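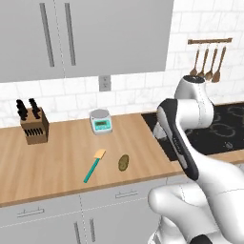
라님비, 가을 감자 요리 강좌 11월 개강… 집밥의 기본을 감자 한 알에서 다시 배운다

2026년 10월 15일 – 생활요리 교육 공간 라님비(Ranimby)가 오는 11월 가정 요리 초보자를 위한 강좌 '감자로 시작하는 겨울 부엌'을 연다. 햇감자를 고르고 보관하는 법부터 찌기, 굽기, 조림, 수프까지 감자 하나로 차릴 수 있는 식탁을 폭넓게 다룬다.

강좌는 모두 11회로 진행되며, 정원은 48명이다. 수강생은 네 반으로 나뉘어 평일 저녁반과 주말 오전반 가운데 편한 시간을 고를 수 있다. 칼을 처음 잡아 보는 사람도 따라올 수 있도록 첫 두 회는 씻기와 썰기에만 온전히 시간을 쓴다. 깍둑썰기, 채썰기, 돌려깎기를 천천히 익히고, 그날 썬 감자로 된장국과 감자채볶음을 만들어 함께 먹는다!

3회부터는 품종 이야기가 본격적으로 펼쳐진다. 포슬포슬한 분질 감자와 쫀득한 점질 감자를 나란히 쪄서 맛을 비교하고, 어느 쪽이 으깬 감자에 어울리고 어느 쪽이 조림에서 모양을 지키는지 직접 확인한다. 같은 감자라도 물에서부터 삶느냐 김 오른 찜기에 올리느냐에 따라 식감이 꽤 달라지는데, 라님비 강사진이 이번 과정에서 가장 신나게 준비한 대목이기도 하다.
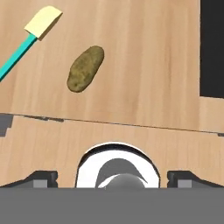
나무 상판 위에 놓인 감자와 손잡이가 긴 솔.

껍질째 먹는 요리도 따로 한 회를 배정했다. 솔로 흙을 털어 내고 흐르는 물에 씻은 뒤 통째로 구워 내는 오븐 감자, 껍질의 구수한 맛을 살린 웨지 감자를 만든다. 싹이 난 부분과 초록빛으로 변한 부분을 도려내는 법, 상태에 따라 아예 버려야 하는 감자를 가려내는 법도 이 시간에 배운다.

교재는 출판사 토도로바(Todorova)가 새로 펴내는 소책자 '감자 노트'를 사용한다. 조리법과 함께 계절별 보관 요령, 남은 감자 활용법이 실려 있으며 수강생 전원에게 한 권씩 제공된다. 초판은 1,000부를 찍고, 강좌가 끝난 뒤에는 동네 서점에서도 만날 수 있다. 실습용 감자는 산지 직거래 모임 키메티(Kimetti)가 매주 보내온다.

마지막 회는 수강생이 각자 개발한 감자 요리를 나누는 저녁 모임으로 꾸민다. 문화공간 알타(Alta) 1층에서 열리고 가족과 이웃을 포함해 최대 100명까지 함께할 수 있다. 할머니께 배운 감자전도, 퇴근 뒤 후다닥 끓인 수프도 모두 환영이다.

수강 신청은 라님비 누리집과 방문 접수로 받으며, 반별 일정과 수강료는 누리집에서 확인할 수 있다. 앞치마와 남은 음식을 담아 갈 용기는 각자 준비하면 된다.

문의: 라님비 교육운영팀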